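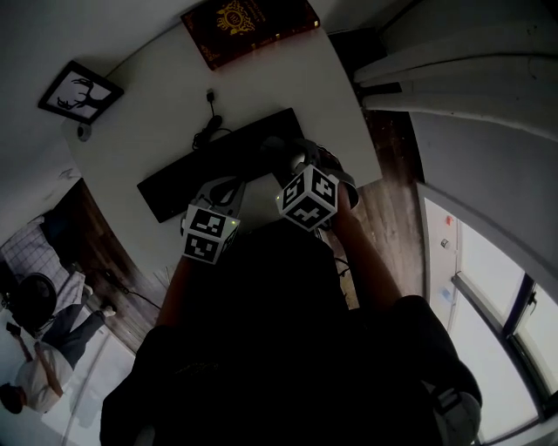 Curnwood, 2022-03-19

Glue trials for the Zinchenko rebinding, day two. Wheat paste batch B too thin, cockled the test leaves. Went to 90 g flour per litre, much better colour and grab. Spine linings on, 43 sections checked, two guards still to redo (p. 233 torn at the gutter, Liudmyla has the tissue). Press overnight, light weight only.

Red cloth from Gosus still not here, chase them. Grey is the wrong grey.

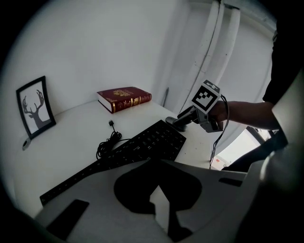

To do
Wash brushes properly, ferrules are crusty
Ask Yevdokiia re gold foil, last roll was dull at the edges
Order more blotter, teh good stuff
Humidity log, not filled in since December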